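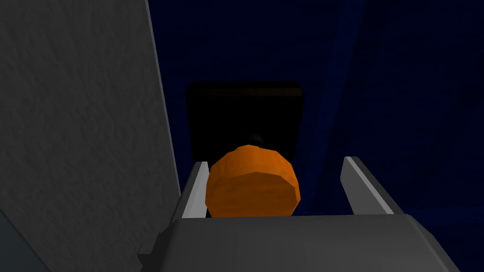
Centring a parallel gripper in simulation before you compare it with another one

I've spent most of this winter swapping grippers in and out of the same simulated arm, and the question I get most from people starting out is some version of "why does gripper A look so much better than gripper B when they're nearly the same shape?" Nine times out of ten the answer is that one of them was lined up properly and the other wasn't. So this is how I line mine up, written for anyone who has a simulator running already and a wrist camera in it. Mine is Curnach, with the Muleo two-finger gripper on the end of the arm, but the steps carry over to pretty much anything.

The view at the top of the page is from the wrist camera, and it's exactly the sort of thing I mean. The orange cylinder is between the fingers all right, but it's hard up by the left one with a great wide opening on the right. Close from there and you aren't testing the gripper at all, you're testing how well one finger can shove a lump sideways!

What you need

A simulator with contacts switched on, a camera fixed to the wrist, and one simple object. I like a short fat cylinder made of flat facets, in a loud colour. Facets are a bit of a nuisance for contact, I'll admit, but you can see straight away if the thing has twisted, and a smooth cylinder will spin without showing you anything. Loud colour matters more than you'd think if your background is as murky as mine (I like it dark, Wiebke Fröhlich says it gives her a headache, we've agreed to differ).

Step 1. Put the camera where you can see both fingertips

Move the camera back along the wrist until both tips and the top of the gripper body are in view. Don't worry about seeing the whole object. Mine disappears behind the edge of the body at the bottom and that's fine, as long as the two sides facing the fingers are clear.

Then lock it. Save the camera position with the gripper file and use that same position relative to the fingertips for every gripper you compare. I didn't do this the first time and had to throw out 600 runs, which was a long evening.

Step 2. Open fully and read both gaps

Open the fingers to the widest setting and ask the simulator for the distance from each finger pad to the nearest point on the object. Do not judge it by eye. Perspective from a wrist camera is a terrible liar, especially if one finger is seen more side-on than the other. The picture will tell you which side is tight; the number tells you by how much.

In Curnach there's a contact-distance readout in the sensor panel. Elsewhere you may have to write a couple of lines yourself. Tùng Quan wrote mine, so thank him if you ever meet him.

Step 3. Move the wrist, leave the object alone

Take half the difference between the two gaps and shift the wrist that far towards the tight side. If the left gap is the small one, the whole gripper goes left. I know it feels backwards when you're looking through the wrist camera, as the object seems to slide right, and I still get it wrong before my first cup of tea.

Read the gaps again. Repeat until they match to within whatever tolerance you've picked. If it gets worse, your wrist frame is probably flipped, so swap the sign and carry on.

Step 4. Check the approach before you close

Look past the object as well. If you've got anything standing behind it (I often have a dark block back there), run the approach slowly once and watch the contact list. You want no contacts until the fingers start closing. A fingertip catching a neighbour will nudge the wrist off centre and you'll be blaming the controller for hours.

Step 5. Close slowly, then at your real speed

Close at a tenth of your normal speed and write down which pad touches first. With the centring done, they should touch within a few time steps of each other. Now try normal speed. If one pad is suddenly miles ahead, have a look at the joint gains on the slower finger.

Step 6. Now put the error back in, on purpose

This is the fun bit. Once you have a clean centred grasp, offset the wrist in small steps to each side and do a batch at every step. I use 13 offsets with 300 closes at each, and log whether the object was still held after a lift. Plot held grasps against offset and you get a hump. A forgiving gripper has a wide one.

That's what I'd compare between grippers, much more than the score at dead centre. Aldana Vergara ran the same thing on the Clirkine arm and her hump leaned to one side, which we traced to a pad friction value typed in wrong on one finger only.

A couple of odds and ends

If the object jitters when both pads are touching, try a smaller time step before you touch the friction.

Change one thing at a time. Gripper, or camera, or controller. I've got a folder of 2,000 runs where I changed two of them and I still can't tell you what it means.

Next up I'm doing the same with a three-finger gripper, where "half the difference" stops working and you need a bit of geometry. Quyên Thái has promised me her script for it, and I'll put the steps on a separate page when I've got it running.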